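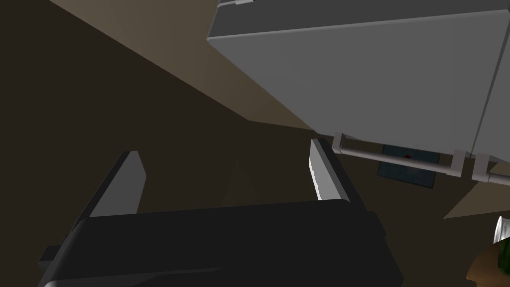

*Notov home pack, kitchen side. Gripper open, gray unit with the bar handles above it.*

**October, trial license, first entry**

Started on the Notov home pack today. Dilier sells it as an add-on to their simulator: furnished rooms, household objects, a two-armed mobile robot already set up, and a task list to go with them. The trial runs 40 days and we have to decide before it ends, so I'm keeping notes here as I go and will move the useful parts to the wiki later.

The question is whether we buy this or keep going with Firow, which we already have and which is cheaper, but where we build every room ourselves.

**Install**

Took most of the morning. The installer wants its own Python environment and fails without a clear message if it finds ours first. Clean environment on the second workstation, went through. The asset download is 46 GB, all or nothing; I looked for a way to pull only the kitchens and didn't find one. Put it on the shared drive under `sim/notov`, please don't make your own copy.

License check needs the network at startup. After that I pulled the cable and it kept running. Worth knowing for the bench machine.

**First look at the rooms**

Loaded one of the furnished homes and went around in it with the stock robot. Geometry is plain. The appliance and cabinet surfaces are flat gray with little texture, and the walls are big planes of tan and brown. I don't mind that for reach and grasp work. For training anything on images I'd want to swap materials, and the pack has a randomizer for that which I haven't opened yet.

The handles are what I cared about most. They're modeled as real bars on standoff posts, with space behind them for a finger. In our Firow rooms the handles are solid blocks glued to the door, and we've been cheating the contact ever since. Good mark for Notov.

Shadows are on by default and quite heavy. The gripper body goes nearly black while the inner face of one finger is almost white. Exposure setting is in the render config, not in the camera config where I looked first.

**Objects**

The catalog lists 114 household objects. Checked a few by opening the mesh and the collision shape side by side:

- bowl: collision shape is hollow, things can be put in it
- knife: one box for blade and handle together, poor for grasping
- paper towel roll: fine, and the hole is there too
- ball: fine
- potted plant: pot has collision, leaves have none

Masses are filled in for all the ones I opened. Friction is one value for everything, so we'd have to set our own. Same work as in Firow.
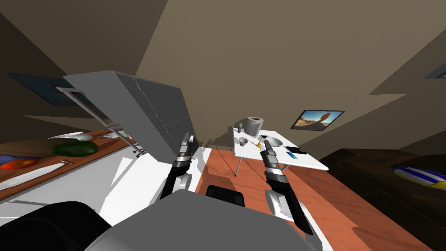
*Same home with both arms in view. Counter on the left, white table past the grippers, sofa on the right.*

**Layout and reach**

The layout suits the Marras tasks better than I expected. Marras is mostly picking things up in one part of a room and setting them down in another, and this home has the wooden counter and the white table in the same open space with floor between them. The counter has a cutting board, a long green vegetable (cucumber or zucchini, I need to look up the object name) and a tomato. The table has a towel roll, a bowl, a cup and a few smaller items. Enough clutter that a planner has to pay attention.

Things to sort out:

- The table legs are thin. Need to see if the base planner's grid picks them up at our usual cell size. I suspect not.
- Open cabinet door overhead. Check that it's in the arm collision world as well as in the render.
- The ball by the sofa is a free body. Decide if we pin it for the benchmark runs.

**Speed**

Ran 3 copies of the home at once without rendering. Held real time on the workstation. With cameras on it dropped below that, haven't measured by how much. Will do a proper timing run overnight and paste the table in here.

**Support**

Wrote to Dilier twice. The question on the license server got an answer before lunch. The one on editing the collision shapes came back as a link to a docs page that covers importing only. Wrote again – need a plain yes or no on whether we may edit their meshes and share the edited ones with the other site. If that's a no, the knife stays as it is and so does anything else like it.

**Where I am**

Leaning toward buying, on the strength of the handles and the time saved on rooms. Not settled until I've seen the timing numbers and the mesh answer.

**Next**

- overnight timing run, cameras on and off
- port one Marras pick and place task, counter to table
- try the material randomizer
- swap in our own gripper model, check the finger offsets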